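Gestaltungsgrundlagen I, Skript zur dritten Sitzung: Muster, Rapport und Raumwirkung
Stand: 2019-10-09

Liebe Teilnehmerinnen und Teilnehmer,

wie beim letzten Mal versprochen, bekommen Sie heute die Notizen zum Rapport, und zwar etwas ausführlicher, als ich sie an die Tafel bekommen habe (meine Handschrift ist ja inzwischen berüchtigt).

Unter Rapport verstehen wir die kleinste Einheit eines Musters, die sich auf der Fläche wiederholt. Beim geraden Ansatz sitzen gleiche Motive auf benachbarten Bahnen in derselben Höhe, beim versetzten Ansatz rutscht jede zweite Bahn um einen halben Rapport. Die Tapete »Zirmont«, deren Musterbuch ich herumgegeben habe, hat einen Rapport von 30 cm und ist, wie Sie bestimmt gemerkt haben, recht gutmütig zu kleben. Bei 60 cm sieht das schon anders aus, da kommt ordentlich Verschnitt zusammen!

Dann zur Frage von Frau Skála, ob kleine Muster einen Raum immer größer machen. Ich würde sagen: meistens beruhigen sie ihn, und das verwechseln wir gern mit Größe. Aus der Entfernung verschmelzen kleine Motive zu einem Mischton, während große auch dann noch einzeln wirken, wenn man schon in der Tür steht.

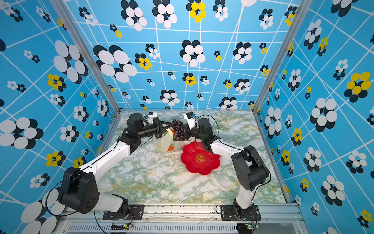
Grund und Figur sind die beiden Begriffe, die Sie bitte bis zur nächsten Sitzung sicher beherrschen. Der Grund trägt, die Figur zieht den Blick an, und dazwischen darf es ruhig eine vermittelnde Schicht geben, etwa Streifen, Ranken oder ein Gitter. Bei der himmelblauen Tapete liegt ein Netz feiner weißer Linien auf dem Grund, dessen Winkel wechseln, und erst darüber kommen die blütenartigen Gruppen aus ovalen Blättern in Weiß und Schwarz, einige auch in Gelb und Schwarz. Kneifen Sie einmal die Augen zusammen und notieren Sie, welche Schicht für Sie zuerst verschwindet.

Zur Übung: Zeichnen Sie einen eigenen Rapport von 12 mal 12 cm in höchstens drei Farben und setzen Sie ihn einmal gerade und einmal versetzt an. Abgabe wie immer bei Viera Machala.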